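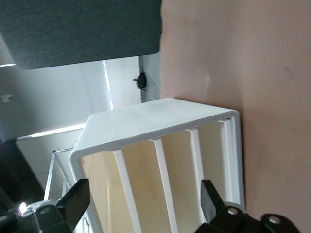

The Long Weekend in Dulora

Every October the town of Dulora puts a pumpkin on anything that will hold still. There is one on the mailbox outside the library, one on each step of the bank, and one, last year, on the roof of a parked car whose owner had gone in for a haircut. The Harvest Weekend runs Friday evening to Sunday afternoon, and for those two days a town of 1397 people has to find parking for a great many more.

I have gone four years running, each time with a promise to buy less fudge. My family treats this promise the way you'd treat a weather forecast from a toddler.

If you're coming from the city, leave before lunch on Friday. The road through Caner is two lanes and passes behind every tractor in the county, and the tractors are in no hurry. Caner has a gas station with good coffee and a restroom key attached to a hubcap. After that it's 20 miles of cornfields and one billboard for a dentist, and then the first hay bale wearing sunglasses, at which point you've arrived.

Where to sleep

The inn on the square is called the Bondirance, a name the front desk will pronounce for you slowly if you ask. It has creaking floors, a lobby fire, and wallpaper that takes some getting used to. Rooms for Harvest Weekend go on sale in early spring and are gone by Easter. We missed out our first year and stayed in a motel whose ice machine ran all night, possibly out of spite.

The other choice is to rent one of the cabins by the lake. They're quieter and they have kitchens, which sounds sensible until you remember that you came to a festival to eat things off sticks. Bring your own firewood money. The box by the road takes cash only, and I once drove back to town at nine at night for a five-dollar bill.

What to eat, in order

Start at the church supper on Friday. Tickets are sold at the door, the line goes around the building, and the chicken and dumplings are worth it. The pie table is at the far end, so you'll walk past it with a full plate and have time to form a strategy. Mine is to take the pie first.

On Saturday morning go to Maihi, the bakery across from the hardware store. It opens at six. The cider doughnuts come out in batches and people stand at the window watching with an intensity you usually see at airport baggage claim. Get the plain ones. The maple-glazed are prettier and will end up on your coat.

The fudge stand is next to the gazebo. I have nothing further to say about the fudge stand.

The parade

It starts at noon on Saturday and is over in 20 minutes, unless the fire truck stops to hand out candy, in which case it's longer and much louder. There's a marching band, a row of antique tractors (you'll recognize some of them from the road), and a float from the garden club that changes theme each year and always seems to involve the same goose. Stand on the shady side near the post office. Children should have a bag with handles — the candy is thrown with real commitment.

After the parade comes the pumpkin weigh-off. The last winner came in at 400 pounds, modest by the standards of people who do this seriously, and it got a standing ovation. Everybody was already standing, but the feeling was there.

Sunday, slowly

By Sunday the crowd has thinned and the town looks a little hungover on sugar. This is my favorite part. The corn maze is half empty, the craft booths start knocking down prices, and the hayride driver will go the long way if you ask nicely. We bought a wreath last year for 55 dollars that was 70 the day before, and I've mentioned this to everyone who has come through our front door.

The maze closes at three, and the last hayride leaves from the feed store half an hour before that. Wear shoes you don't like.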